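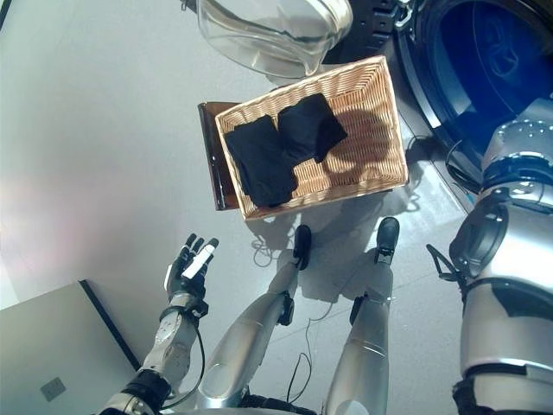
Şengül Karaca

Washing black and dark clothes so they stay dark

Search tips and how-tos
Go

Most black clothes go gray long before they wear out. The dye is only part of it. What you see on an old black T-shirt is mostly surface fuzz, detergent that never rinsed out, and lint picked up from other things in the load. All three can be slowed down without buying anything special.

Sort by fabric as well as color. A dark load with jeans, a fleece and two thin cotton shirts is a bad load, even though everything in it is dark. The jeans rub the shirts and the fleece sheds on all of it. I do jeans and heavy cotton together, knits and T-shirts together, and anything fleecy by itself. Towels never go in with dark clothes, and that includes dark towels.

Turn everything inside out. Close zippers and hooks first. Empty the pockets while you are at it, since one paper tissue will undo the whole wash.

Use cold water. For ordinary wear cold is enough, and it is easier on the dye. If something smells of sweat, soak it in cold water with a splash of white vinegar for half an hour before it goes in. Never mix vinegar with bleach, and you should not have bleach near this load anyway.

Measure the detergent. Liquid is better than powder for dark loads, as powder does not always dissolve in cold water and leaves pale streaks along the seams. Start with half of what the cap suggests and see if the clothes come out clean. In our house half is enough for everything except work pants. If you do get streaks, run the clothes through a rinse with no detergent before you dry them.

Skip fabric softener on gym clothes and on anything with stretch. It leaves a coating that holds on to smells.

Do not fill the drum. On a front loader you want to be able to put your hand in on top of the dry clothes and turn it. When the drum is packed the clothes cannot move through the water and the rinse is poor. A small load is also hard on some machines because it will not balance on the spin. Two pairs of jeans alone will often do this - add a third or a couple of heavy shirts.

Pick a short cycle and a lower spin. My old Brirby goes up to 1400 and I keep it at 800 for knits. Things come out wetter but with fewer hard creases, and creases are where black fabric fades first. Look at an old pair of black pants and you will see the white lines are all on the folds.

Take the load out when it finishes. Give each piece one good shake and hang it in the shade, still inside out. Direct sun will fade a black shirt faster than washing will. If you use a dryer, use low heat and take things out slightly damp. Clean the lint screen before the load as well as after.

Baskets

A wicker basket is fine for dry clothes and looks better in a hallway than plastic. Do not use one for wet laundry. The strands swell, and some of them will stain light fabric. Run your hand around the inside now and then to find broken ends, which will pull a thread on a knit. Snip them flush with nail scissors, or line the basket with an old pillowcase. For carrying wet things from the machine I use a plastic tub from Tondine with holes in the bottom.

If a wicker basket gets dusty, use the brush end of the vacuum first. Wipe it with a barely damp cloth after that and let it dry somewhere with moving air before anything goes back in it.

The door seal

If your dark clothes come out with gray smears or bits of fluff in one spot, check the rubber seal before you blame the detergent. Pull back the fold at the bottom and wipe it out with a cloth and warm soapy water. Expect hair, lint and the occasional coin. Wipe the glass too, on the inside, where a film builds up. Leave the door open between loads if there are no small children or pets in the house. I wipe ours every Thursday after the last load.

Once a month run the drum empty on the hottest setting. The filter behind the little flap at the front needs doing less often. Put a shallow baking tray under it first and some old towels around that, and let the water out slowly.

Bringing back faded black

Dye works well on cotton, linen and viscose, and poorly on polyester. Weigh the clothes dry. The packet I use, from Grudum, covers 200 grams for a full black, which for me is one T-shirt and not much more, so check before you buy. The stitching is usually polyester and will stay whatever color it has become. Wash the item by itself twice afterward.

For lint, a damp rubber glove works as well as a roller and lasts longer. Stroke in one direction only. Pilling on sweaters needs a fabric shaver - lay the sweater flat on a table, keep the fabric tight, and do not press.

Filed under: Laundry, Clothes Care, Around the House

Comments

Sinan Çınar
The half cap thing fixed my streaks. I had been using a full one plus a bit extra for years. Do you wash new black jeans before wearing them?

Şengül Karaca
Yes, once, cold and alone. They will still rub off on a light couch for a while.

marge_t
What about dark sheets? Mine came out with pale patches after three washes.

D. Whitlow
My Biwott washer has a "darks" setting and as far as I can tell it is the cold cycle with an extra rinse. I use it anyway.

penny in the valley
Glove tip works on car seats too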